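**Windoswood dining room, worth the drive?**

**stitchpan:** Went Tuesday for lunch and loved it! The squash soup alone, wow.
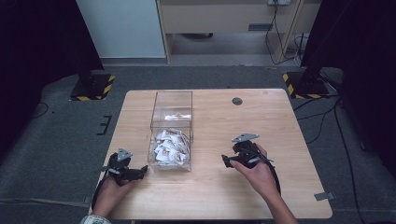

**Moya_eats:** Dinner beats lunch there, easily. I'd happily swap the bread for a clear box of little wrapped packets like that one, though! 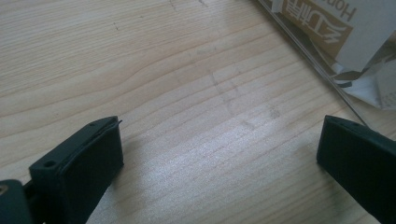 **stitchpan:** Disagree, the lunch pie wins.

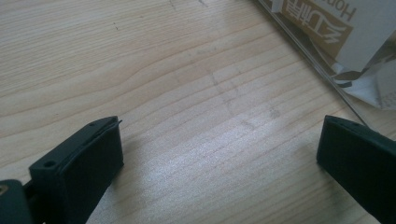
**cleka5:** Team pie! And no tablecloths, please, pale wavy grain like that deserves showing off.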